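April
By Mirjana Hoxha

Lendier opens pilot line for bark-based binder in Taltport

Lendier has started up a pilot line in Taltport for a wood panel binder made from spruce bark tannin. The line can produce 200 kilograms per shift and is staffed by six people.

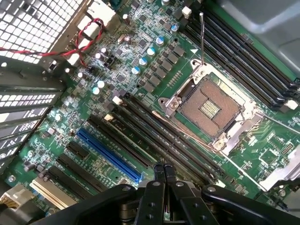

The binder cures at a lower press temperature than the company's earlier grade — a change requested by panel maker Bjarnason, which will run the first mill trials in Harnberg. Tannin makes up 70 percent of the dry weight.

Samples will be available in two viscosities. Mills can request a data sheet from the Taltport office.

Contact: Lendier Press Office, Taltport | © Lendier | Back to top

This site uses cookies. Accept | Settings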